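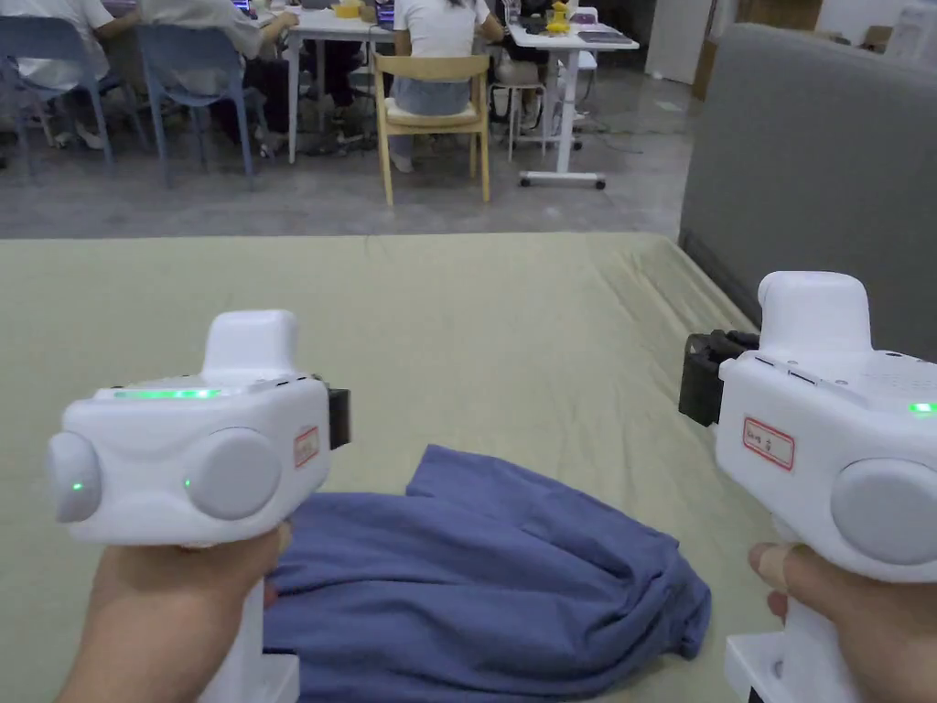 Folding on a soft surface

17 November 2018

Most folding instructions assume a hard table. I fold on a padded surface with a sheet over it, and the difference is large enough to be worth writing down.

A sheet has grip. Cotton on cotton does not slide, so a garment dropped in a heap stays in a heap, and pulling one corner drags the fabric underneath along with it. On a bare desk the same pull straightens half the garment. The sheet I use is a pale sage green, and a blue garment is easy to pick out against it.

Current procedure:

1. Pull the sheet tight and tuck it under. Any ridge in it will print through to the fold.
2. Find two adjacent corners or the shoulder seams. Lift until the fabric clears the surface completely.
3. Lower the hem first, then walk the top edge away from it. Do not drag.
4. Smooth from the center outward, with light pressure. Heavy pressure sinks into the padding and leaves a dent.
5. Fold the sides in, then fold in half from the hem.

Step 2 is where I lose the most time. With a crumpled garment the corners are usually inside the pile, and the edge you pick up first is rarely the one you want. I lift whatever edge is on top, let the rest hang, and take the lowest point with the other hand. Two rounds of that generally gives a usable corner.

I have kept a log since April. It stands at 426 garments, of which 53 had to be opened and refolded. Nearly all of the refolds were thin fabrics that shifted during step 5. Heavier cloth holds its crease even on padding.

I also tried a Riedl folding board laid on top of the sheet. It gives a sharper edge but slides on the padding, and repositioning it cancels the gain. A Cuven mat underneath stopped the sliding and raised the working height more than I liked. Both are back in the cupboard.

Next I want to try a heavier sheet with a tighter weave.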